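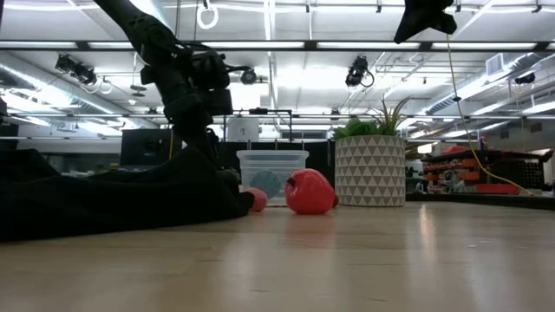
Re-dyeing faded black cotton: washing machine or bucket?

Forum > Textiles and Sewing > Dyeing and Colour

hemlinehatty
I have two pairs of black cotton trousers, a cotton skirt and a big cotton throw that have all gone that greyish brown that black goes. The fabric is sound on all of them. I want to get them back to a proper black before I give up and buy new.

I've got two tubs of Zarnine black from the market. The leaflet gives two methods, one in the machine and one in a bucket or sink. The machine way sounds a lot easier but my sister dyed some towels navy in hers and says it left marks on her whites for a month. The bucket way wants an hour of stirring, and the throw is heavy enough dry.

Dry weight of everything together is more than the two tubs are meant to cover. The throw is most of it. The skirt on its own is 385 g.

Which would you do? Also, does salt matter? The leaflet says to add it but the woman on the stall said most people leave it out.

pottingshed70
Machine. I've done it a dozen times. You will never stir a throw well enough in a bucket and you'll get pale patches wherever it was folded.

Put the salt in. Ordinary cooking salt, the cheap big bag. Don't leave it out.

Afterwards run it empty on hot with detergent, then do a load of old dark things before you put anything light in. Wipe the rubber door seal by hand, right round the fold. I'd bet your sister didn't do the seal.

corriedale
I'd go the other way. Bucket for the clothes, and leave the throw until you have more dye.

The trouble with the machine is that a modern one uses very little water. The dye never gets diluted the way the leaflet assumes and you can't see what's going on. I had a Rotich front loader that did a decent job on the heavy duty cycle. Its replacement, same make, left everything streaky with the same dye. The new one weighs the load and puts in what it thinks is enough, and it isn't enough.

hemlinehatty
Mine is a Rotich as well, bought last December. Is there any way of making it use more water?

corriedale
Some have an extra water button, or one marked with a tap. On mine it only affected the rinses. Putting the clothes in soaking wet helps a bit, as the machine reads them as a heavier load.

pottingshed70
My machine is old enough that I hadn't thought about that. Wet load is right in any case. Clothes should always go in wet, bucket or machine.

I still wouldn't do a throw by hand.

linenpress
Before you argue about the machine, what's the thread? Trousers are nearly always sewn with polyester thread and it won't take cotton dye. If they started black the thread is still black, so you're fine. People get caught out dyeing blue jeans black and ending up with orange stitching all over.

And check the throw label. A lot of "cotton" throws are a mix. A half polyester one will go to a dark grey at best, however many tubs you use.

hemlinehatty
Trousers and skirt are all cotton with black stitching. The throw has lost its label. It was sold as cotton but I've had it for years and wouldn't swear to it.

linenpress
Snip a few threads from the hem, hold them with tweezers over the sink and light them. Cotton burns like paper, smells like paper and leaves soft ash you can crush. Polyester shrinks from the flame and leaves a hard bead. A mix does a bit of both. Open a window and keep the rest of the throw well away.

Or cut a small piece from inside the hem and dye that in a jam jar first. Slower but you get the true colour at the end of it.

dobbin_m
I run the evening dye class at Mosteneck library, Tuesday evenings, and this comes up every term. What I tell people:

Weigh the fabric dry and believe the packet. If it says one tub covers so much, it does not cover half as much again for black. Black takes more dye than any other colour. If you are over the weight you will get charcoal.

Wash everything first, hot, with detergent and no softener. Softener and old body oils stop the dye taking, and that is where most patches come from. People blame the stirring.

Salt, yes.

We use a paper sheet by Roxana Sotelo, who taught the class before me. She has everyone do a test strip and write the time and amount on it in biro. Her instructions for black are to leave it in twice as long as you think, and I haven't found a reason to change them.

corriedale
"People blame the stirring" is a bit strong. I've had patches on brand new washed cotton where I'd gone off to answer the door.

dobbin_m
Fair enough, stirring matters for the first ten minutes or so, when most of the dye goes on. After that you can turn it every few minutes and get on with something else. An hour of constant stirring is not needed.

hemlinehatty
That makes the bucket sound less awful. What size of container? My biggest is the mop bucket.

dobbin_m
Too small for anything but the skirt. The clothes need to move freely. We have 70 litre plastic storage boxes and they are good for a couple of garments at a time. Don't fill them to the top, you won't be able to lift it. Empty with a jug.

pottingshed70
Seventy litres of hot black dye in a plastic box on somebody's kitchen floor. I'll stick with the machine.

dobbin_m
As I said, not to the top. And we do it outside on the flags if it's dry.

greta_in_the_annexe
Can I ask about temperature? I have hand dye that says warm and machine dye that says 40, and a third one, Skavance, that wants simmering on the hob. Are they different things or is it the same powder in a different box?

linenpress
Different things. The warm water ones for cotton are usually reactive dyes. They fix with soda, either in the mix or added separately, and they last well. The hob ones are usually all-purpose dyes, a blend meant to do a bit of cotton, a bit of wool, a bit of nylon. They need the heat and they wash out sooner. Don't mix the methods. Boiling water on a reactive dye spoils it before it gets to the cloth.

greta_in_the_annexe
That explains a lot. I used water straight from the kettle last time on the warm one and got a sort of aubergine.

linenpress
Yes, that would do it. Black is made of several colours and they don't all react at the same speed. If the dye is old or the water is wrong you see whichever one took best. Purple, green and brown are all common.

tweedledun
I'm going to be the one who says don't bother. Two tubs of dye, a bag of salt, a hot wash before, a hot wash after, an empty hot wash to clean the machine. I added it up once for one pair of trousers and I could have had a new pair in the sale.

hemlinehatty
For one pair, maybe. The trousers fit me and they've stopped making them, and I'm not going to find that throw again either.

corriedale
It's also a bit different when you do four things at once. The hot wash costs the same.

tweedledun
Fine, but she hasn't got enough dye for four things at once. That's been established.

pottingshed70
Tweedledun, you said the same about the curtain thread.

tweedledun
I was right about the curtains.

linenpress
Whatever you choose, think about how they're washed afterwards. Inside out, cool, short cycle, not too full, and dry them out of the sun. Most of what looks like fading on black cotton is tiny fibres rubbed up on the surface and catching the light. Dye helps with that a bit but rubbing brings it straight back. A fast spin does a lot of it. Mine came down from the top speed to 800 and my black things have looked better for longer.

dobbin_m
Agreed on inside out. I'm not convinced by the spin speed. If they come out wetter they hang for longer, and if that's on a line in summer you've lost what you gained.

linenpress
I dry indoors, so it doesn't arise.

hemlinehatty
Update. I did the burn test on the throw and got a hard bead along with the ash, so it's a mix. I've put it back on the spare bed and it can stay grey.

That left the trousers and skirt, and two tubs covers those with a bit to spare. I borrowed a storage box and did them by hand in the yard. Washed hot first, put in wet, salt in, stirred properly at the start and then every few minutes. I left them longer than the leaflet says, as per the library sheet.

Rinsing took ages. I lost track of how many times I changed the water. Then a warm wash in the machine with an old towel, which has come out pale grey.

Trousers are very good, close to new. The skirt is good all over apart from the waistband, where there's a slightly browner strip on the inside. I think that's where the interfacing is.

linenpress
Yes, interfacing is often polyester or part polyester. It won't show when you're wearing it.

pottingshed70
Glad it worked. Wash them with darks for the next few goes.

corriedale
And check the door seal anyway, even after only the one wash.

hemlinehatty
I did. It was grey round the bottom. It wiped off with a damp cloth and a bit of washing-up liquid.

greta_in_the_annexe
Did you use rubber gloves or the thin ones? The thin ones split on me every time.

hemlinehatty
Thick washing-up gloves, long cuff. I still got some on one elbow. It's wearing off.

dobbin_m
Will you have another go at the throw? There are dyes for polyester, but they want a good simmer in a big pan and I wouldn't do anything that size at home.

hemlinehatty
No. I haven't got a pan that would hold it, and I want to use the rest of the dye on some pillowcases if it keeps.

linenpress
Dry powder keeps if the tub is sealed and there's no damp in it. Once it's mixed with the soda, use it that day.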